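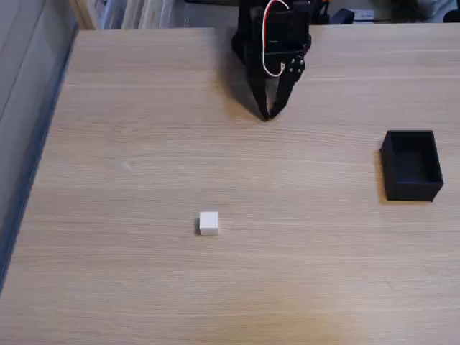

## Our packing room is getting a robot arm. What happens to the people at the bench?

Asked in: Work & Workplace, 5/12/22

Hi all, long post, sorry in advance. I supervise the small parts bench at a company called Plimer. We pack sample kits and spare parts, mostly little blocks and spacers that go into open boxes, which then go down the line to be labeled. There are 29 people on my shift and a good number of them have been doing this since before I was hired.

Management has put one arm on a table in the side room and it is practicing the simplest job we have, picking up one small piece and putting it in a box. If that goes well they want two on the main bench in the new year. We've been told there are "no plans" to cut anybody, and I do believe the person who told me, but my folks have heard that kind of thing at other jobs and they're nervous. One lady has stopped taking her breaks because she thinks somebody is comparing her numbers to the arm's. I hate that.

So my questions, for anybody who has lived through this:

- What did the work really look like for people six months later?
- Is there something I should be asking for now, while I still have a say?
- How do I talk about it with the crew without promising things I can't promise?

Thank you for reading all this!

### Answer 1 (marked helpful by the asker)

Oh, I feel for you, and I feel for the lady skipping her breaks. Please go and tell her to take them, today if you can, and then ask your manager straight out whether anyone is comparing people with the machine. If the answer is no, get it in an email and read it to everyone.

I was a line lead at Gustomier when we got our first arms, so I'll tell you how it went for us, and you can take what's useful. We packed 2000 pieces on a normal shift. The first month the arm did 175 on its best day, and one of our people stood next to it the whole time setting pieces back where it could find them. Everybody relaxed and had a laugh about it, me included. I'd warn you against that part, because by spring it was doing 1000 and the laughing had stopped, and I hadn't used those quiet months to ask for anything.

What changed was the kind of tired people were. Before, it was wrists and shoulders. Afterward there was a lot more watching, clearing jams, refilling, checking boxes before they moved on. Some of my crew loved it. Others missed having their hands busy and being able to chat across the bench – the arm had a safety zone marked around it and that put people farther apart than they used to be. It sounds like a small thing and it was the complaint I heard most, right up until I left.

Things I'd ask for now, in writing:

1. Paid training on the arm for anyone on the bench who wants it, offered to your people before they hire from outside. At our place the tending job came with a slightly better rate and it went to two new hires. That still bothers me.
2. A say in where the table goes. Have your packers walk through it with tape on the floor.
3. Who is allowed to stop it. It should be whoever is standing there, with no form to fill in first.
4. What happens to the piece rate or the shift target, if you have one. Ours was raised for the whole bench as though the arm were already at full speed.

As for talking to them, I'd say what you know, then what you don't know, and when you expect to hear more. And let them go in and see the thing. Ours was kept behind a closed door for weeks and the stories got wild. Once people had stood by the table and watched it go after one little block for a while, they asked much better questions than I had.

Nobody on my line was let go that first year, but four people left on their own and weren't replaced, so the bench did get smaller. I think you should know that, and I think your crew would rather hear it from you.

### Answer 2

we have these at Shabalala warehouse. its fine. you get used to the noise. ask for mats if they're going to have you standing all day watching it

### Answer 3

I come at this from the other side, I set up arms for customers at Vindard, so weigh my opinion accordingly. The first answer is very good and I'd only add a little.

Getting the arm to pick one piece off a clear tabletop is the friendly version of the job. Your real bench will have mixed parts, boxes that aren't quite square to the edge, and somebody's coffee. The people who know all those little problems are your packers, so please push to have one or two of them in the room during testing, on the clock. When a customer does this the setup goes faster, and those packers usually end up being the ones everyone calls when it stops.

Do ask about pace as well. You can have an arm run slower so that a person beside it isn't being chased, but somebody has to request it, and the number on the order tends to get treated as fixed once it's signed.

**Comment from the asker:** Thank you both (and the mats, yes, I've added mats). I talked to her this morning and she took her full lunch. Taking the list to my manager on Monday.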